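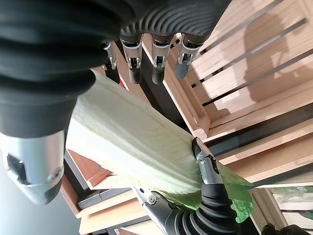 Session 2: Leaves and stalks
Aug 22, 2003

Right, a few words before you tie your aprons on. Last time we did roots and everyone got on fine with those, because a carrot will put up with nearly anything. Leaves are fussier. I want you to think of a big leaf as two vegetables that happen to be joined together -- a thick, ribbed stalk at one end and a thin, frilly bit at the other -- and they don't want the same treatment at all.

Pick one up before you cut it. Hold it by the stalk and feel how broad and flat it is, then run your thumb along the ribs. Now go up to the green part and be gentle! I squashed more leaves than I care to admit when I started at Florgate, all from grabbing them by the wrong end.

Taking the leaves off
Trim the base first, a thin slice, and the outer leaves will come away. If they stick, trim again. Please don't yank. Wash them one by one in the big sink and stand them upright to drain.

Cutting
Lay the leaf flat, inside facing down. Cut a long V to free the stalk. Stalks go across the grain into strips as wide as your finger, greens go into pieces you could fold into your mouth (they shrink like mad). Two bowls, please, one for each.

Cooking
Stalks go in first with a spoonful of oil, on a high heat, until the edges start to go see-through. Then the greens, a splash of stock, lid on, and count to 20. Take it off. Taste it before you salt it.

Salting, for those doing the Jirnside pickle
Ngọc Hứa's method, copied from her card: 145 g of coarse salt to the big tub of leaves, most of it rubbed into the stalks and hardly any on the green. Turn them over at half time. I tried it in April with the salt spread evenly and the greens were horrible, so do it her way.

For next time
Bring a lidded box and read page 67 of the Frei booklet, the part on storing. We'll be on to beans, and those of you who missed knives can catch up with me at the start.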